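# Running a hands-on robot demo at your open day

We had two arms, one table and a line out the door at the Borkport open day, and I've been asked so many times since how we set it up that I'm finally writing it down. If your lab or makerspace has a pair of arms and an afternoon to fill, you can do this too, and it's so much fun!

## What to have ready

- 2 arms that can reach a shared middle area
- a plain, pale tabletop, as matte as you can get
- light wooden blocks, plus a few odd things like lids
- tape for a floor line
- a printed sheet with the program steps in big type

Skip the slides. We made a full deck for our first try in October and used one page of it.

## Step 1: Start with the blocks

Wood is friendly. It drops with a nice knock, it doesn't roll under the cabinets, and small kids can hold the same piece the robot just held. Put two or three out and keep the rest in your pocket (I mean that, people will rearrange anything they can reach).

Write the simplest pick-and-place you can and run it slowly. I set ours to a crawl, with a 4 second pause before each grasp. That pause is where all the good questions come from.

## Step 2: Let visitors guess first

Before every run, ask the group which arm will move and where the block is going to end up. Take a show of hands. The Flidedley school group got so loud over this that the people at the next table came over to vote!
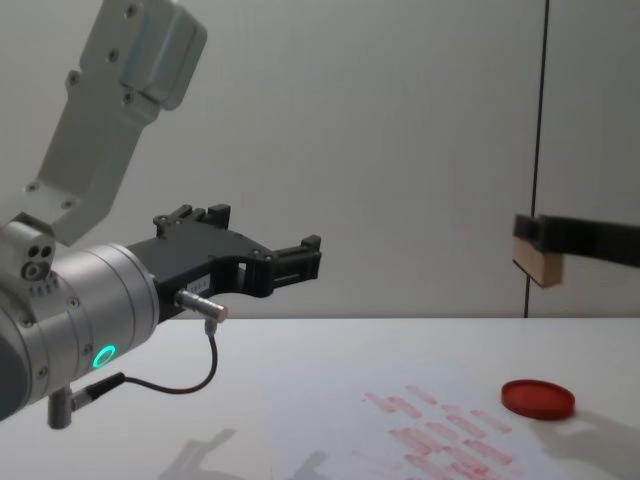
Once they've guessed, press start and stop talking. I find this very hard. Rodrigo Valente, who ran the second shift with me, had to tap me on the shoulder more than once. Let them watch the fingers close, and save the explaining for after the block is down.

## Step 3: Show a miss on purpose

Move a block a little off its mark and run the same program again. The gripper goes to the old spot and closes on air, and suddenly everyone wants to know how a robot finds things. Now you can talk about position, force and sensing, and they'll stay for it.

Then put the block back on its mark and run it once more. It always gets a cheer.

## Step 4: Hand over the controls

Keep this part small:

1. One visitor at the pendant, one helper beside them with a hand near the stop button.
2. Everyone else behind the tape.
3. Arms at low speed, and only three saved moves to choose from.
4. Swap after one full cycle.

We got through 152 turns this way, and the line kept moving. The Pinheiro room next door tried free driving with the joystick, and it was a blast, but each turn took forever.

## Step 5: Leave room for the hard stuff

Somebody will ask about lids. Flat, slick things are tougher than blocks, so have one to try with whichever grasp you trust least. Ours is called Flurora (it's just a script, but the kids liked that it had a name). It's still flaky. Run it anyway and talk through what you'd change.

## Packing up

Park both arms, power down, and count your blocks before the room empties. Print more step sheets than you think you need, too. We made 300 and had a handful left, mostly the ones with coffee on them.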